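## 4. Before you trust the label: setting up your workspace power

This section replaces the one the Whitlock bench guide shipped with, which told you to "plug in and enjoy." Read it before you set up the sewing machine, the iron or the lamp. I wrote it for the Orngate sewing room, but most of it will apply to a spare bedroom.

A lot of what gets printed about home power is there to sell you something. The Barulum catalog has a whole page on "clean power for smoother stitches." I have sewn on old wiring and on new wiring and my stitches were crooked on both. Skip that page.

### 4.1 Work out your load

1. Find the rating plate on each appliance. On a sewing machine it is usually underneath or beside the cord socket. On an iron it is on the heel or near the cord.
2. Write down the watts. If the plate gives only amps, multiply by 120 to get the most it should draw on a US household circuit.
3. Add up everything that could be on at the same moment. Be strict with yourself here. "I never iron while the heater is running" lasts until the first cold morning.
4. Compare the total with the rating on the strip you plan to use, and then with the circuit. A 15-amp circuit tops out at 1,800 watts, and for anything left running for hours you should stay under 1,440.

My own first list came to 1,954 watts, and I had been running it that way for months. The breaker never tripped. I don't take that as proof of anything except that a breaker can be slow about a small overload.

**Caution:** Irons and space heaters go straight into a wall outlet. Never run either one from a strip or an extension cord, whatever the packaging says about "heavy duty."

### 4.2 Choose where the outlets go

The old guide wanted the strip on the floor under the bench, "out of the way." The floor under a sewing bench is where the lint goes, along with the pins and the occasional cup of coffee. I would put the strip where you can see it and reach the switch without crawling. 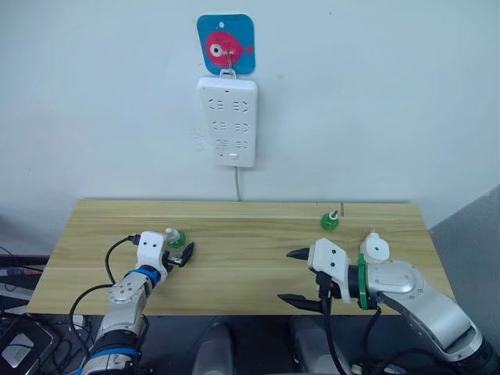 Stick-on hooks get recommended everywhere for this sort of job, and I remain unconvinced. The weight limit on the packet is for something hanging still. It does not allow for you yanking a plug out with one hand while holding a hem with the other. If the strip has keyhole slots on the back, use screws, and fix them into a stud or a proper anchor.

1. Hold the strip in position and check that every cord reaches with some slack.
2. Check that the strip's own cord reaches the wall outlet without stretching. Do not add a second strip to make up the distance.
3. Mark the screw holes through a paper template. Check for wiring and pipes before you drill.
4. Screw it up with the strip unplugged.
5. Pull each plug out and push it back in once. If anything shifts, do it over.

**Note:** If you rent and cannot drill, clamp a board to the bench leg and screw the strip to that. Pejman Moradi set up the Dretthorpe room this way and I was sure it would wobble. It has held so far – I still check it.

### 4.3 Cords

Keep them off the walking path and away from the foot pedal. A cord that passes behind furniture should have room to sit there without being pinched. Don't run cords under a rug, and don't staple them to the baseboard.

Fabric cord sleeves look tidy and hide damage. If you use them, take them off now and then and look at what is inside.

### 4.4 What "surge protected" gets you

Less than the box suggests. A surge protector has a part inside that wears down as it absorbs spikes, and the little light, if there is one, doesn't always tell you the truth about what is left. A plain power strip has no such part at all, and the two can look the same from the front. Read the label on the back.

For a mechanical sewing machine I wouldn't pay extra. For a computerized one, buy a decent protector, look for a UL or ETL mark, and unplug the machine in a thunderstorm anyway.

### 4.5 Monthly check

- Touch the strip and each plug after an hour of normal use. Warm is a reason to cut the load. Hot is a reason to switch off at the wall and stop using it.
- Look for brown marks around the sockets.
- Wiggle each plug. A loose one means the contacts are worn, so replace the strip.
- Switch everything off at the end of the session, including the lamp.

Machine threading and tension are in section 5.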